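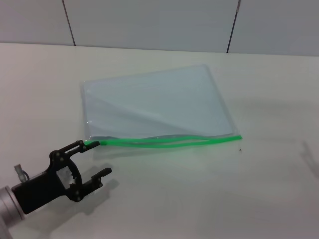

Reichen flache Zip-Beutel aus, um die Kleinteile im Lager Prordale dauerhaft zu sortieren?
Für alles, was kleiner als eine Handfläche ist, reichen sie aus. Größere oder kantige Teile kommen weiterhin in Kästen, und die langen Dichtungsprofile bleiben an der Wand hängen.

Zwischenbericht an die Förderstelle Nordin
Projekt Trasard – Kleinteile und Verpackung in der Leihwerkstatt
Berichtszeitraum bis Ende September
Verfasst von Ebbe Brekke

Wir sind weiter, als ich im Frühjahr zu hoffen gewagt hätte! Der gesamte Bestand aus dem alten Schubladenschrank ist gesichtet, und es sind 1.631 Beutel gefüllt, beschriftet und eingeordnet. Darin stecken Schrauben, Unterlegscheiben, Federn, Knöpfe, Ersatzfüße für Stühle und eine erstaunliche Menge an Möbelschlüsseln, von denen wir vorher schlicht nichts wussten. Wer jetzt eine Feder für einen Schreibtischleuchtenarm sucht, steht damit nach kurzer Zeit wieder an der Werkbank. Früher endete so eine Suche gern mit einer Neubestellung.

Beutel und Verschlüsse

Bei den Beuteln haben wir uns nach einer Probephase auf klare Folie mit farbiger Zip-Leiste festgelegt. Die Leiste in Neongrün hat sich im Alltag sehr bewährt: Auf der weißen Tischplatte sieht man sie sofort, auch wenn die durchsichtige Folie selbst kaum auffällt. Grün steht bei uns jetzt für Beutel, die noch gefüllt oder geprüft werden müssen, die fertigen bekommen ein Papieretikett und wandern ins Regal.

Ein Punkt, der uns anfangs Mühe gemacht hat, ist das Schließen. Die beiden Stränge der Leiste laufen in der Mitte leicht auseinander, gerade bei flach liegenden Beuteln, und dann rieseln beim Hochnehmen die Unterlegscheiben heraus. Wir streichen deshalb inzwischen zweimal von einer Ecke zur anderen, einmal im Liegen und einmal in der Hand. Seitdem das auf dem Arbeitsblatt steht, gab es noch 5 Reklamationen aus der Ausleihe, alle zu Beuteln aus der ersten Lieferung.

Auch geknickte Folie haben wir uns angesehen. Ein Knick quer über den Beutel stört beim Lesen der Etiketten, weil das Licht darauf spiegelt. Die Leerbeutel liegen jetzt flach in einer Mappe und werden nicht mehr gerollt. Das klingt nach einer Kleinigkeit, macht das Einsortieren aber spürbar angenehmer.

Packplatz

Der Packplatz ist vom Fenster an die Innenwand gezogen. Dort ist das Licht gleichmäßiger, und die weiße Tischfläche lässt sich gut sauber halten. Krümel und Metallspäne fallen darauf sofort auf, wir wischen vor jedem neuen Teilesatz einmal durch. Gepackt wird ab 14 Uhr, wenn die Ausgabe ruhiger ist.

Ausgaben

Die Beutel haben wir bei Astatness bestellt, in zwei Größen. Von der kleineren sind 65 Packungen verbraucht, die größere geht deutlich langsamer weg, als ich geplant hatte. Den Rest des Postens würde ich gern für Regaleinsätze verwenden und bitte dafür um Ihre Zustimmung. Ein Angebot liegt bei.

Offen

Noch nicht erfasst sind 101 Positionen, überwiegend Beschläge ohne erkennbare Herkunft. Manche davon sind wunderschön – alte Schrankgriffe, gedrehte Riegel, ein Satz winziger Scharniere – und ich möchte sie ungern unter »Sonstiges« verschwinden lassen. Unser Vorschlag ist eine eigene Schublade mit Fotokarten, in der Besucher selbst stöbern und uns sagen können, was sie erkennen.

Bis zum nächsten Bericht sollen außerdem die Etiketten auf eine größere Schrift umgestellt sein. Die Vorlage ist fertig, der Probedruck hängt am Packplatz und wird gerade fleißig kommentiert.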